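Open Day at the Prenbridge Sleep and Perception Lab

July 2019

I signed up for the Prenbridge open day mostly for the dream research. The lab has been running a project on what happens to people's sleep after they play video games in the evening, and there aren't many places where you can walk in and ask about it.

The building went up in 1883 as a school and still has the wide stairs and very small sinks. Visitors were split into groups of 15. Ours was led by Rekha Amin, who runs the sleep side of the lab, and she started us in the bedrooms. There are four of them, each with a single bed, a wall clock that has been stopped on purpose, and a box on the wall where the electrode leads plug in. The mattresses are better than I expected.

People in the study come for six nights. On half of those evenings they play a game called Tustov, a slow maze game the lab wrote itself, for 40 minutes before lights out. On the others they read magazines. They are woken several times and asked to say whatever is in their heads into a recorder. The lab has 1296 of these reports so far, typed up and scored by two people who don't know which evening each one came from.

Amin read us a few. One man dreamed he was in the maze but it was his aunt's kitchen. Another dreamed about parking. She said the game itself shows up less often than the feeling of being a little lost, and mostly in the first part of the night. She would not be drawn on why. A woman in our group asked if playing could cure nightmares, and Amin said the study wasn't set up to test that.

After the bedrooms we had half an hour to wander around the ground floor before the talk.

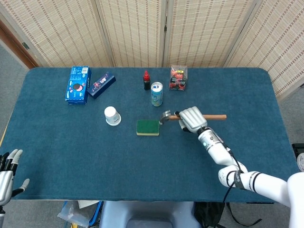
Robotic hand with a hammer, ground floor.

The talk was in the old assembly hall and covered the Yokoyama scale, which the lab uses to score how threatening a dream is. It runs from zero to nine. We were each given a printed dream and asked to score it, and mine was about a dog that would not get out of an elevator. I gave it a two. The man beside me gave the same dream a six. Trained scorers usually land within a point of each other, but it takes them weeks of practice to get there.

Lunch was sandwiches in the yard. The Paltholm bus stops across the road and runs twice an hour, and parking is limited to up to 40 cars, so the bus is the better choice. Booking is free through the lab's front desk. The bedrooms are on the second floor and there is no elevator, so call ahead if stairs are a problem. They will bring the recordings and a set of the leads down to you.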